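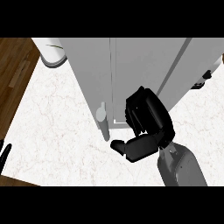 Side-by-side or top freezer for a small kitchen?

miro_tichy
Our old top freezer model quit in May and we've been living out of a cooler and my sister's garage since. The kitchen is narrow, a galley with the counter on one side. My husband wants a side-by-side because the doors swing out less. I'm worried I won't fit a sheet pan in it. Anyone gone from one to the other?

Polak_I
I did, and went back after 2 years. The freezer side is too narrow for a pizza box or a turkey. Everything ends up standing on its edge. Fresh food side was fine.

rozalia.h
Disagree with Igor. In a galley the door swing is the whole question. With our old one you had to step back into the hallway to open it. I haven't missed the wide shelf once. I buy smaller pizzas.

Polak_I
You don't cook for six people at Thanksgiving though.

rozalia.h
I do, and the turkey goes in the fridge side to thaw. Take out one shelf.

mahtab_m
Measure your sheet pan before you listen to either of them. A half sheet is 18 inches on the long side and 13 on the short side, and shelves in the same style vary a lot between models. I took mine to the store. The salesman at Alexiou didn't blink.
Also check whether the bins pull out with the door open only 90 degrees. If the fridge sits next to a wall – ours does – that matters more than anything on the spec sheet.

miro_tichy
Good point, the left side is against a wall. So the freezer door would only open partway?

mahtab_m
Depends on the gap. We left 4 inches and put a filler strip in. Read the install sheet for the exact model.

StefaniaS
Alexiou charged us 100 dollars to haul away the old one, so ask about that up front. And measure your front door too. Ours had to come off its hinges.

Polak_I
Still say top freezer. Cheaper, and less to break.

miro_tichy
Thanks all. Going over there tomorrow with the pan and a tape measure. Will post what we get.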